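Chapter 6. Work Surfaces: Stone, Stone-Look, and Everything Else

Draft for Wistville evening course, 23/08/2026. Page refs to come.

By the end of this chapter you should be able to walk up to a top, any top, and say what questions need asking before it gets cut, cleaned, or leaned on. Not the answers. The questions. Answers are chapters 7 and 8.

Start with the word *top*. We use it for the flat part you work on. Not the base, not the legs, not the cabinet under it. Trade people say slab when it's one piece, and then they say slab for two pieces with a good seam, so listen carefully and ask. In this book slab means one piece. If there's a seam I'll say seam.

**Before you read on.** Go put your hand flat on the nearest work surface at home. Kitchen, desk, whatever. Slide it to the edge and feel underneath. Is the underside the same stuff as the top? Write down what you find, we use it in exercise 6.3.

## 6.1 Pattern is not material

Biggest mistake in first-year papers. Student sees veins, writes "marble." Veins tell you somebody wanted veins. Could be stone. Could be a printed layer, a poured resin, a sheet of vinyl stuck down over an old door. From across a room you can't tell, and from a photograph you very often can't either, so write "marble pattern" or "marble look" until you've had hands on it.

What you can do by eye is describe the pattern properly. Ground color first, the pale or dark field everything sits on. Then vein color. Then where the veins bunch up, becuase they almost never spread evenly, and a top with all its movement at one end will look lopsided if you center the sink on it. A white and cream ground with soft beige and light brown veining is the one you'll meet constantly. Warm, quiet, goes with most walls. Shows coffee less than pure white does. Shows blue ink just as badly. 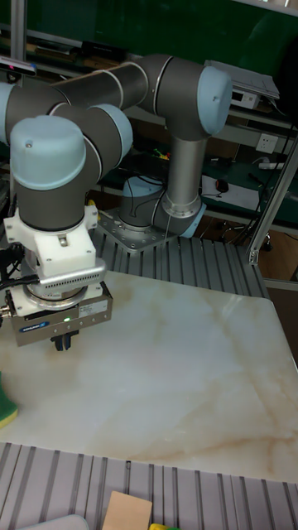 Pale grounds have a second problem, and that's glare. Polished and pale under a strong overhead light gives you a hot spot right where you're trying to read a label. Move the light or go to a honed finish. Honed means ground smooth but left dull. It costs the same at Baumgartner, last I asked, and more nearly everywhere else.

Contrast matters too. Dark tools on a pale top are easy to find. White tools on a pale top vanish, and if you set out white plastic spatulas on a cream counter you'll lose one every time. Same goes for small clear parts, caps, washers. Put down a dark mat.

## 6.2 Holes, plates, and bolting things down

Anything heavy that gets fixed to a top needs its load spread. Vise, grinder, stand mixer on a bracket, doesn't matter. One bolt through thin material is asking for a crack, and brittle tops crack from the hole outward. A mounting plate under the base spreads the load over more area. Metal usually. Plates with lots of holes let you shift the item later without drilling again, worth the extra money on a top you like.

Rules for now, reasons in 7.4:

- Find out the thickness first
- Never drill within 3 inches of an edge
- Tape over the spot, mark on the tape
- Go slow, no hammer setting, let the bit do it
- Vacuum, don't wipe. Grit under a rag scratches

The Brerkthorpe workshop job, which we come back to in chapter 9, went wrong on the first of these. Whole top ordered, 2580 dollars, and no one had asked how thick it was. The bolts supplied were for something twice that. Nothing broke but they lost a month, most of January, waiting on hardware.

## 6.3 Smoothness and grit numbers

Sandpaper and polishing pads are numbered. Low is coarse, high is fine. For repairing a dull patch on a solid resin top we stop at 400 in this course. Go finer and you get a shiny island in a satin sea. Always test on an offcut, and if you've no offcut, test at the back.

Printed tops can't be sanded at all. There's nothing under the picture except more not-picture. One pass and you're through it, hence all that fuss in 6.1.

### Exercises

6.1 Describe a top in your home in four lines. Ground, veining or grain, finish, edge. Don't name the material.

6.2 Now name it, and say what evidence you've got.

6.3 Using your notes on the underside, say whether you'd be willing to sand it. Drornon sample card will help if you have teh set.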